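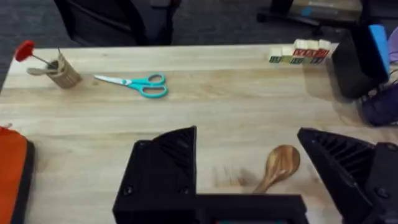
Wooden spoon on the table

Can I oil wooden spoons with olive oil?
DespinaX
My spoons have gone gray and fuzzy from the dishwasher. My mother-in-law says olive oil, and she says it in a tone. Is she right? I have 11 of them to do before a family dinner on Sat 20 June.

Sugden
No. Olive oil never really dries, and after a while it goes rancid and your soup tastes like an old closet. Get food-grade mineral oil from the drugstore. Sand off the fuzz with fine paper, rinse, let them dry overnight, then rub the oil in and wipe off the extra after a few hours. Do it twice. And keep them out of the dishwasher – it will only undo all that.

Zallthorpe
I've used olive oil for years and I'm fine.

Wavumness
Walnut oil works too, if there are no nut allergies at the table. It does harden, but give it a couple of weeks. I'd let your mother-in-law pick the sandpaper.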